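Service- und Haushaltsrobotik
Begleittext zur Vorlesung, Einheit 8: Hausarbeit als Manipulationsproblem
Dozentin: Maite Rivas
Übungsleitung: Bayu Ginting, Amirul Tarigan

Stand: 3. Januar 2024

Lesehinweis: Der Text setzt die Einheiten zu Greifplanung und Kamerakalibrierung voraus. Die Abschnitte 1 bis 5 sind prüfungsrelevant, Abschnitt 6 dient der Vorbereitung auf das Praktikum. Die Übungsaufgaben am Ende werden in der Woche nach der Vorlesung besprochen.

1. Ausgangsfrage

Können Maschinen heute Hausarbeit übernehmen? Die Frage ist so gestellt nicht zu beantworten. Saugroboter, Waschmaschinen und Geschirrspüler übernehmen seit Langem Teile der Hausarbeit. Alle drei lösen das Problem aber, indem sie den Greifvorgang vermeiden. Der Saugroboter greift nichts, und bei Waschmaschine und Geschirrspüler erledigt der Mensch das Ein- und Ausräumen.

In dieser Einheit geht es um den verbleibenden Teil: Gegenstände erkennen, anfassen, bewegen und an einem passenden Ort ablegen. Im Folgenden heißt dieser Teil kurz Aufräumen. Dazu zählen auch verwandte Tätigkeiten in der Werkstatt, etwa das Einsortieren von Werkzeug oder das Bestücken eines Ladungsträgers.

2. Was in der Werkstatt funktioniert und warum

In der Fertigung sind Greifaufgaben vielfach gelöst. Ein Arm, der tagein, tagaus dasselbe Gussteil aus einer Aufnahme nimmt, braucht keine Vorstellung davon, was ein Gussteil ist. Lage, Form und Gewicht sind bekannt. Die Umgebung wurde für die Maschine gebaut.

Als Beispiel dient uns die Zelle bei Jundham, die Amirul Tarigan in der Übung vorgestellt hat. Dort werden Gehäusedeckel vereinzelt und auf ein Band gelegt. Solange die Deckel aus derselben Form stammen, läuft die Zelle ohne Eingriff. Nach dem Wechsel auf einen Deckel mit weicher Dichtlippe musste der Greifer getauscht und das Programm neu eingemessen werden. Für den Werker am Handarbeitsplatz daneben änderte sich nichts.

Merksatz: Die Industrie senkt die Varianz der Umgebung. Der Haushalt lässt das nur in engen Grenzen zu.

3. Vier Schwierigkeiten beim Aufräumen

3.1 Verformbare Gegenstände
Ein starrer Körper hat sechs Freiheitsgrade. Ein Handtuch hat praktisch unbegrenzt viele. Seine Form hängt davon ab, wie es zuletzt losgelassen wurde, und ändert sich beim Anfassen erneut. In einem Wäschestapel kommt hinzu, dass Lagen sich gegenseitig verdecken. Wo ein Stück endet und das nächste beginnt, ist aus einer einzelnen Kameraansicht oft nicht zu entscheiden. Farbe hilft, solange die Stücke verschiedenfarbig sind.

3.2 Durchsichtige und glänzende Flächen
Tiefenkameras mit aktiver Beleuchtung liefern an klarem Kunststoff und Glas lückenhafte oder falsche Messwerte. Der Arm greift dann hinter oder vor den Gegenstand. Abhilfen sind mehrere Ansichten, gelernte Tiefenschätzung oder ein Abtasten mit Kraftmessung. Jede dieser Abhilfen kostet Zeit.

3.3 Flache Gegenstände
Was flach auf dem Tisch liegt, bietet einem Zweibackengreifer kaum Angriffsfläche. Menschen schieben ein Blatt oder einen Teller über die Tischkante und fassen von unten nach. Das ist eine Folge aus zwei Handlungen, und die erste ergibt nur im Hinblick auf die zweite Sinn. Solche Folgen zu planen ist erheblich schwerer als ein einzelner Griff.

3.4 Unklare Zielzustände
Wann ist ein Tisch aufgeräumt? Für den Deckel auf dem Band gibt es eine Sollposition. Für einen einzelnen Hausschuh gibt es keine, die in jeder Wohnung gilt. Das Wissen darüber, was zusammengehört und was wohin kommt, muss aus Vorgaben, Beispielen oder Rückfragen stammen.

4. Zwei Arme

Viele Haushaltstätigkeiten sind zweihändig: falten, eine Dose öffnen, einen Korb halten und etwas hineinlegen. Zweiarmige Aufbauten sind daher in der Forschung verbreitet. Sie bringen eigene Probleme mit. Die Arbeitsräume überlappen, und im Überlappungsbereich kann jeder Arm den anderen behindern oder der Kamera die Sicht nehmen. Kabel an den Armen schränken die Bewegung zusätzlich ein und werden in der Simulation meist weggelassen.

Man unterscheidet drei Betriebsweisen:

a) Unabhängig: Jeder Arm hat eine eigene Aufgabe, geprüft wird nur auf Kollision.
b) Haltend und arbeitend: Ein Arm fixiert, der andere führt die Handlung aus.
c) Gekoppelt: Beide Arme bewegen denselben Gegenstand, die Kräfte müssen aufeinander abgestimmt sein.

Für das Praktikum genügt a). Wer b) versucht, sollte vorher mit Bayu Ginting sprechen.

5. Wie misst man Fortschritt?

Vorführvideos sind als Nachweis ungeeignet. Sie zeigen in der Regel einen gelungenen Durchlauf und sagen nichts über die übrigen. Brauchbar ist eine Angabe erst, wenn Anzahl der Versuche, Anfangsbedingungen und Abbruchkriterien genannt werden.

Im Projekt Hestis wurden 500 Aufräumversuche an gemischt belegten Tischen ausgewertet. Vollständig und ohne Eingriff abgeschlossen wurden 277 davon. Bei starren, undurchsichtigen Gegenständen lag der Anteil gelungener Einzelgriffe deutlich höher als bei Textilien. Die häufigste Fehlerart war kein Fehlgriff, sondern ein Griff, der zwei Wäschestücke zugleich anhob.

Zur Einordnung der Zeit: Ein Durchlauf dauerte im Mittel etwa 79 Sekunden. Eine Person braucht für denselben Tisch einen Bruchteil davon. Larasati Teoh weist in ihrem Projektbericht darauf hin, dass die Dauer allein wenig besagt. Ein langsames Gerät kann nützlich sein, wenn es unbeaufsichtigt arbeitet. Muss jemand danebenstehen und bei Störungen eingreifen, entfällt der Nutzen. Die maßgebliche Kenngröße ist also die Zeit zwischen zwei Eingriffen.

Zu beachten ist ferner der Unterschied zwischen Erfolg am einzelnen Gegenstand und Erfolg an der ganzen Aufgabe. Wenn jeder Griff mit hoher, aber nicht vollkommener Wahrscheinlichkeit gelingt, sinkt die Erfolgswahrscheinlichkeit der gesamten Kette mit jedem weiteren Gegenstand. Bei unabhängigen Griffen multiplizieren sich die Einzelwerte. In der Praxis sind sie nicht unabhängig: Ein verrutschter Korb verschlechtert alle folgenden Ablagen.

6. Ein Tisch als Aufgabe

Für das Praktikum im Raum Halim ist zunächst eine Bestandsaufnahme am Bild zu machen. Ordnen Sie die Gegenstände den Schwierigkeiten aus Abschnitt 3 zu, bevor Sie über Greifpunkte nachdenken.
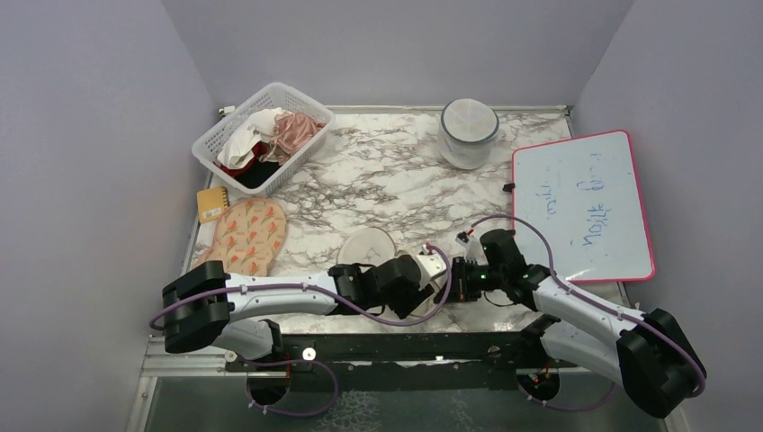 Abb. 1: Zweiarmiger Arbeitsplatz mit Textilkorb, Vorratsdose, kleinem Whiteboard und weiteren Haushaltsgegenständen.

Der Korb mit den Textilien fällt unter 3.1. Günstig ist, dass sich die Stücke farblich unterscheiden. Das rosafarbene hängt über die rechte Seite und bietet einen Ansatz für den ersten Griff. Ob es sich anheben lässt, ohne den weißen Stoff mitzunehmen, ist am Bild nicht zu klären.

Die Vorratsdose ist aus klarem Kunststoff und damit ein Kandidat für 3.2, auch wenn der weißliche Inhalt die Messung erleichtern dürfte. Die runde weiße Scheibe in der Tischmitte gehört zu 3.3. Ob es ein kleiner Teller oder ein Deckel ist, bleibt für den Griff zunächst gleichgültig, für den Ablageort nicht. Das geblümte, schuhförmige Teil am linken Rand führt auf 3.4: Eine Einlegesohle käme woanders hin als ein Hausschuh. Beide Greifer stehen in der Mitte dicht beieinander, der Überlappungsbereich aus Abschnitt 4 ist also von Beginn an zu berücksichtigen.

7. Stand der Dinge

Einzelne Tätigkeiten gelingen unter Laborbedingungen zuverlässig genug, um sie weiterzuentwickeln. Ein Gerät, das in einer fremden Wohnung einen beliebigen Tisch aufräumt, gibt es als Haushaltsprodukt bislang nicht. In der Werkstatt ist der Abstand kleiner, dort lohnt sich der Einsatz schon bei begrenzter Varianz, etwa beim Sortieren bekannter Teile aus einer Kiste.

8. Übungsaufgaben

Aufgabe 1: Erstellen Sie eine Reihenfolge, in der die Gegenstände aus Abb. 1 abgeräumt werden sollen. Begründen Sie, welcher Arm jeweils zuständig ist.

Aufgabe 2: Formulieren Sie für den Textilkorb einen Zielzustand, der sich mit einer Kamera prüfen lässt. Geben Sie einen Fall an, in dem die Prüfung ein falsches Ergebnis liefert.

Aufgabe 3: Berechnen Sie aus den Angaben in Abschnitt 5 den Anteil vollständig abgeschlossener Durchläufe. Welche weiteren Angaben fehlen, um das System mit einem anderen zu vergleichen?

Aufgabe 4 (freiwillig): Lesen Sie die Kurzbeschreibung des Greifers Brarnness im Kursordner und beurteilen Sie, ob er für flache Gegenstände geeignet ist.

Abgabe als PDF an Princess Gatchalian. Gruppen bis drei Personen sind zulässig, alle Namen bitte auf die erste Seite. Der Praktikumsteil beginnt im Juni, die Einteilung hängt vorher am Raum Halim aus.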